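Flindby: a list of household words in plain American English

Hi! This is the readme for Flindby, a word list I started because I kept looking up the same boring things. What do people call the thing you wipe the counter with? Is it a couch or a sofa, and who says davenport anymore? I wanted one file with the everyday names for stuff in a house, the other names people use for it, and a sentence showing each one in use. That file now has 1,000 entries and I'm pretty happy with it.

What you get

There are 2 files. words.csv is the main list, one row per word. notes.txt is where I argue with myself about things like "spigot" (my grandmother's word, and I'm keeping it).

Each row in words.csv has the word, the room where you'd most likely find it, other names, a sample sentence, and a column called fuss. Fuss is just my own mark for words that started arguments. A "y" means go read the notes before you write to me about it, please!

Where the words came from

Most of them came from me walking through my own place with a notepad, then my sister's place, then a very long evening with old mail-order catalogs. Waltraud Kuster went over the kitchen and laundry rooms line by line and threw out 60 words that were really the same word with a different hat on. She also caught that I had spelled "colander" three ways.

The sample sentences are all mine. They lean heavily on floors, tables and things left lying on them, so you'll see a lot of "the sponge is on the table" and "she dropped the crayon again." 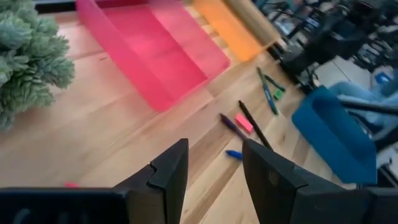
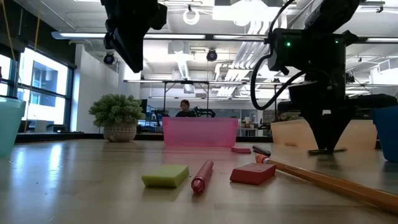 Can I add words from my part of the country?

Please do, as long as you've heard someone say the word out loud. Send me the word, the state where you heard it, and a sentence. I put regional names in the "other names" column and keep the main entry as the one I hear most.

Things that are still a mess

The garage is thin. I have 20 words for it and half of those are kinds of tape. Bathroom is better, but I went back and forth on "washcloth" and "washrag" so many times that the row may still disagree with the notes.

Plurals are uneven too. "Scissors" and "pliers" are in as plurals, "tongs" got its own note, and "drapes" I gave up on for now.

The older version was called Prilness, and if you have that one, toss it. The column order changed in August and your scripts will read the rooms as sentences (mine did, and it was a strange afternoon).

Using it

Take it, change it, print it out for your class. A mention of Flindby somewhere is nice. If you fix a typo, send it back my way so I can fix mine!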